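**Visit notes, Castthorpe, 2022-12-21**

Arrived at 9. Host was Grethe Thygesen, who runs collection on the Memano project. Lajos Vida joined for the second half and handled the questions on hardware. No slides. Most of the visit was spent standing next to people doing chores.

Memano gathers demonstrations two ways. In the first, an operator drives a two-armed robot from a pair of leader arms, joint for joint, with the grippers on finger triggers. In the second, a person wears a head camera and does the task with bare hands. Both kinds go into the same training set, tagged by source. The target tasks are wiping, folding, and putting things back where they belong.

Wiping gets the most time. Thygesen's view is that it looks easy and scores badly. The policy has to hold contact with a surface that gives, keep the other hand planted so the object doesn't shift, and cover the area without going over the same strip again and again. Gym equipment was added to the task list because padded vinyl is softer than a tabletop and shows streaks clearly under a camera.
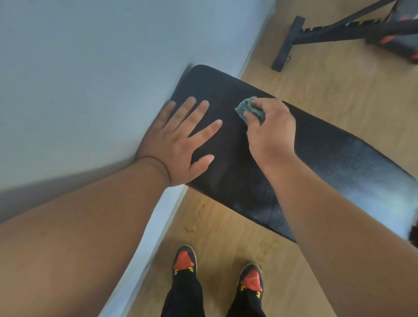 Demonstrators are told to keep both hands in view and to work at their normal speed. Early takes were done slowly on purpose, and the resulting policy was slow in the same places, including the pauses. Those takes have been dropped. The current set holds 4,000 episodes, of which almost 29 percent are wiping.

Remote control is the slower method. Vida let me try a leader pair on a tabletop wipe. The cloth slipped out of the gripper twice. There is no force feedback on this version, so the operator judges pressure by watching the cloth deform, and I pressed too hard for most of the run. A practiced operator finished the same wipe in 47 seconds. I did not finish. The delay between leader and follower was small enough that I stopped noticing it.

The labeling step uses a tool called Jilline. Each episode is split into segments (reach, grasp, wipe, release) and a second person checks the cut points. Disagreements over where a wipe begins are common. The rule at present is first contact between cloth and surface, which is hard to find in head camera footage when the hand covers the cloth.

I asked how hand footage is mapped to the grippers. Wrist position and an open/closed estimate are kept, finger detail is thrown away. A flat, spread hand used as a brace has no good match on a 2-finger gripper. Vida is testing a closed gripper laid on its side. Results so far are mixed on soft surfaces.

Open items:

- Get the segment rules in writing from Thygesen.
- Ask whether the Henao site will use the same leader arms.
- Second visit in February, once force feedback is fitted.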